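3.2 Einrichtung der Faltzelle

Die Zelle in Brandlow besteht aus einem zweiarmigen Roboter, dem Kopfmodul mit Kamera und einer Ablage für das Werkstück. Gefaltet werden Tücher, die zuvor gestapelt in ein Tray gelegt werden. Die Steuerung läuft über Nimton, die Bewegungsdaten liegen auf dem Rechner im Nebenraum.

Vor jeder Messreihe wurde die Lage des Trays neu eingemessen. Khrystyna Holovko hat dafür ein kurzes Skript geschrieben, das die Kanten des Trays sucht und den Nullpunkt setzt. Bei hellem Boden mit Spiegelungen lag die Erkennung mehrfach daneben -- wir haben deshalb die Belichtung fest auf 82 gestellt und die Automatik abgeschaltet.

Als Vorlage für die Greifpunkte diente das Ablegen von Hand. Beide Hände fassen den Stapel an gegenüberliegenden Seiten, die linke umgreift die Kante, die rechte liegt mit gespreizten Fingern auf. Der dunkelbraune Stoff hebt sich gut vom hellen Trayboden ab, die unteren Lagen stehen ungleichmäßig vor.
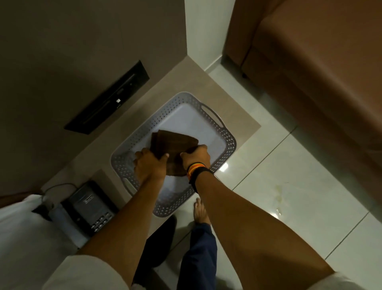

3.3 Wartung der Greifer

Die Greiferbacken verlieren nach über sechs Stunden Betrieb an Haftung. Gereinigt wird mit einem feuchten Tuch, danach drei Minuten Wartezeit. Im März mussten zwei Backen am rechten Arm ersetzt werden. Die Ersatzteile von Lappalainen haben eine etwas andere Bohrung, Birgit Vogler hat sie in der Werkstatt nachgearbeitet. Nach dem Einbau ist die Greifkraft neu zu kalibrieren, sonst bricht das Programm beim ersten Schließen ab.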